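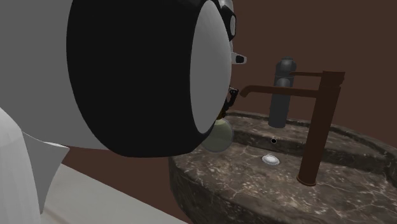

Ovcombe: a little dataset of support group questions

Hi, and thanks for stopping by! Ovcombe is a collection of questions that people with kidney disease (and the family members looking after them) typed into a message board between visits to the clinic. I put it together because I kept hearing the same worries at our own group and wanted to know which ones the handouts never cover.

What's in it

There are 215 questions, each on its own line in questions.csv. I sorted them into 7 topics: food and drink, dialysis days, transplant waiting, medicines, work and money, sleep, and a catch-all called "other" that I'm a bit embarrassed by. It's too big. If you have ideas for splitting it up, please open an issue!

The columns are id, text, topic, asked_by (patient or caregiver) and note. The note column is mostly blank. I only used it when a question made no sense without the one before it.

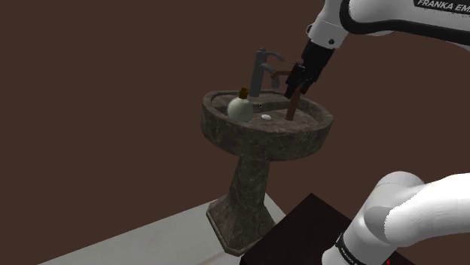 Robot arm at a pedestal sink (simulated).

How I collected it

Everyone who posted on the board was asked first, and I left out anyone who didn't write back. Then I went through line by line and took out names, towns, hospitals and anything else that pointed at one person (one poster had mentioned a very memorable parade float, so that went too). The export came from Halonen, the board software we use, and I cleaned it up with a small script called Brolix that lives in the tools folder. Brolix is not pretty. It does choke on curly quotes, so run it with the --plain flag.

I fixed typos only where they changed the meaning. "Phosphate" is spelled 5 different ways and I've kept every one of them, since that's how people search.

Please don't

Don't use this to build something that hands out medical advice. There are no answers in here, on purpose, and I'm not a doctor. I'd also ask you not to try to work out who wrote what.

Known problems

Caregivers are overrepresented, and roughly 17 of the questions could sit under two topics. I went with my gut. Everything is in English, and most of it was written late at night, so expect some rambling.

What's next

A second batch should go up in March, with help from the folks at Dellitz, who run a similar board for people on home dialysis. The file layout will stay the same, so your loading code should keep working. Corrections are very welcome in the meantime, and the license is in LICENSE.txt.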